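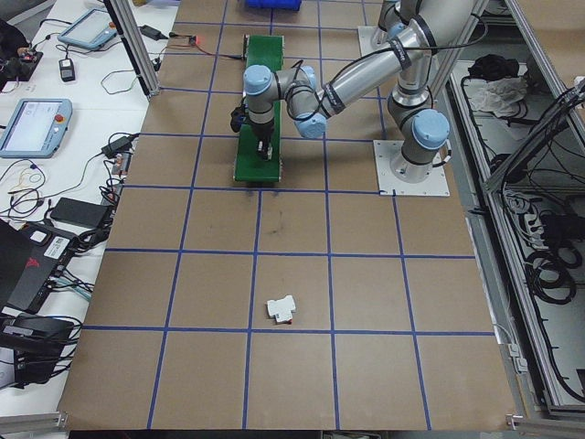 Coats, sizes and the hand-me-down spreadsheet

June 2022

My son is five and has gone through four winter coats. The last one fit him in February and does not fit him now. I held it up against him this morning while clearing the hall closet and the cuffs stopped well short of the wrist bone. He has not noticed, because it is June and he is wearing a swim shirt to breakfast.

I keep a record of his clothes. It started as a note on my phone and became a spreadsheet when his cousin's hand-me-downs began arriving by the bag. Each row is one garment: type, brand, size on the label, measured length, measured chest, date in, date out, where it went. There are 78 rows at the moment. My sister thinks this is excessive. She also calls me before she buys him anything.

The reason for the measured columns is that the label is close to useless. I have three pairs of pants marked 5 in the drawer. The inseams differ by more than an inch from shortest to longest, and the waist on the smallest pair would suit a child of three. Tops are a little better. Pajamas are worse, since the snug cotton kind runs small and then shrinks in the dryer. I no longer sort by label at all.

How I measure

Lay the garment flat on the floor or a bed, front side up, and smooth it without pulling. For tops, measure from the high point of the shoulder, right beside the collar, straight down to the hem. For chest, go armpit to armpit and double it. For pants, take the inseam from the crotch seam to the cuff, then the waist with the elastic relaxed, doubled. If there is an adjustable button band inside, let it all the way out first.

For the child, do it in underwear and a T-shirt, before he is hungry. You need height, chest, waist, inseam, and arm length from the bump at the base of the neck, over the shoulder, to the wrist with the elbow slightly bent. I do this every three months. It takes five minutes if he is allowed to hold the end of the tape, and considerably longer if he is not.

The difference between the body number and the garment number is the ease, meaning how much room there is to move. For a T-shirt I want two to three inches at the chest. For a coat that will go over a sweater I want five at least, six if it is bought in the fall and has to last to spring. Pants can be long, as cuffs roll. They cannot be short in the rise, and that measurement is the one no store page lists. I check it against a pair that already fits.

Where the clothes come from

Most of them come from Pilar Bravo, whose twins are a year and a half older than my son and are built along the same lines. We met at the swap in Bresdale before either of us had figured out parking there. She washes everything, pairs the socks, and puts a strip of tape on each bag with the size and season. I pay her back in outgrown shoes in decent shape for her youngest, plus bread.

The rest is a mix. Underwear, socks and shoes are new. School polos are new because the used ones are already gray at the collar when I find them. Everything else I look for secondhand first, either at the swap or at the thrift store in Salinas when we are down there to see my parents. The Salinas store hangs kids' clothes by color instead of size, so I bring the tape measure and a pair of his pants in my bag.

A note on the Bresdale swap for people who asked after the last post: it is still on, you still get one token per item you bring, and coats are still worth three. Bring them in the fall. If you bring a coat in summer it goes into the back room and you get the same three tokens to spend on a table of sun hats.

Coats

Coats deserve their own section, being the most expensive item and the one with the shortest life per dollar.

The first was a gift. The second and third came from Pilar. The fourth I bought new, a Rulgate parka in navy, for $67 at the end of the season the year before. I bought it one size up using their chart and my own numbers from that month, with an allowance for growth. The growth allowance was wrong. He gained more in the arms than in the trunk, so the body still has plenty of room while the sleeves are finished.

Some kids' coats have a fold of fabric stitched inside the lining at the cuff. You cut a line of contrast thread and the sleeve drops by an inch or more. The Rulgate has no such fold. I turned the lining out to make sure. There is a knit inner cuff, sewn on separately, which could be unpicked and replaced with a longer one. I have done this once on a fleece and it looked acceptable from across a playground. On a coat with fill I would be working through three layers, and the needle on my machine is not heavy enough. I decided to pass it on.

Condition, for the record: zipper fine, one pocket seam restitched by me in thread that nearly matches, faint marker on the left hem, hood intact. It went in the bag for my neighbor's daughter, who is four and likes navy.

For next winter I am going to do two things differently. I will measure arm length separately and buy to that number first, taking in the body if I have to. And I will wait until September to buy at all — the end-of-season price is only a saving if the guess is right. On the fourth coat it was not right, though to be fair he did get most of a winter from it.

Rain gear

The rain pants from Grondthorpe arrived and I have mixed results. The fabric is good and the seams are taped on the inside. The stirrups are elastic and come off with a button, so they can be replaced when they wear through, as they always do. The bib, however, is cut for a much longer child. With the straps at their shortest the front panel reaches his collarbone. I moved the buttons down by two inches, which fixed the straps and left the crotch low. He walks in them like someone wading. He says they are his favorite pants.

Washing: cool, no softener, hang to dry. Softener leaves a film and then water soaks in instead of beading. If you have already used it, two plain washes with no product will bring most of the finish back.

Storage

I use flat bins under the bed, one per size as measured by me, labeled with inches of height instead of age. Anything too big goes in. Anything too small goes by the front door in a paper bag and leaves the house within 14 days, or it starts to drift back into the drawers. Shoes are kept apart with newspaper in the toes. I skip cedar blocks now; he collects them.

One bin is for things I am not giving away. It holds the hospital hat, a striped sweater my mother knitted, and a pair of overalls with the knees entirely gone. Those have rows in the spreadsheet too. The date out is blank.

Next time I will write up the pants patches, including the iron-on ones that came off in the first wash and the felt ones that outlasted the pants.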